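Why do we put throws on sofas?

A throw is a big loose blanket. It goes over the seat, sometimes over the arm too. Catches crumbs, cat hair, spilt juice – then into the wash. Much easier than washing a hole sofa!
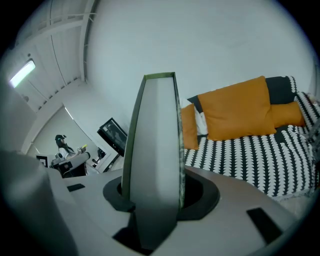
Now, cushions. Plump ones at the back, so your back gets a rest. Squashed flat? Pat both sides and give it a shake. Stand them up again in a row.

Fringe is the thready bit at the edge of a throw. Dont pull it! Threads come out and they wont go back.

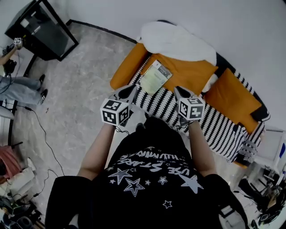
Orange cushions and a stripy throw with a fringed corner.

Try it at home – whose turn is it to tidy the sofa?

By Adwoa Frimpong, 23 Sep 2024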